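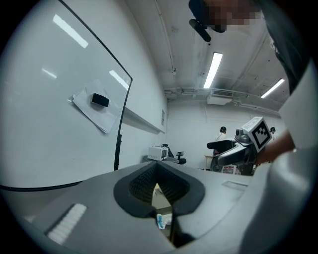
The whiteboard under the ceiling lights, with its thin black edge.

Getting a Whiteboard Properly Clean

I love a whiteboard that wipes clean in one pass, and most tired ones can get back there with a bit of elbow grease! You'll need two microfiber cloths, a spray bottle, rubbing alcohol, a drop of dish soap and a dry-erase marker.

1. Dry wipe first. Go top to bottom and get all the loose dust off, especially along the edge where it packs in.

2. Permanent marker? Scribble right over it with the dry-erase marker, wait a few seconds and wipe. I still get a kick out of this one.

3. Spray alcohol on the cloth – not on the board – and work in small overlapping circles.

4. Rinse with a damp cloth and that drop of soap, then go over it again with plain water. Leftover soap makes new ink bead up.

5. Buff dry with the second cloth. Stand to one side and look along the surface toward a light. Streaks and gray haze show up in the glare, so chase them until the reflections look crisp.

Give it 6 minutes before you write on it again. I do the full routine every September and quick dry wipes in between.

Kwabena Kwofie, 10 Mar 2020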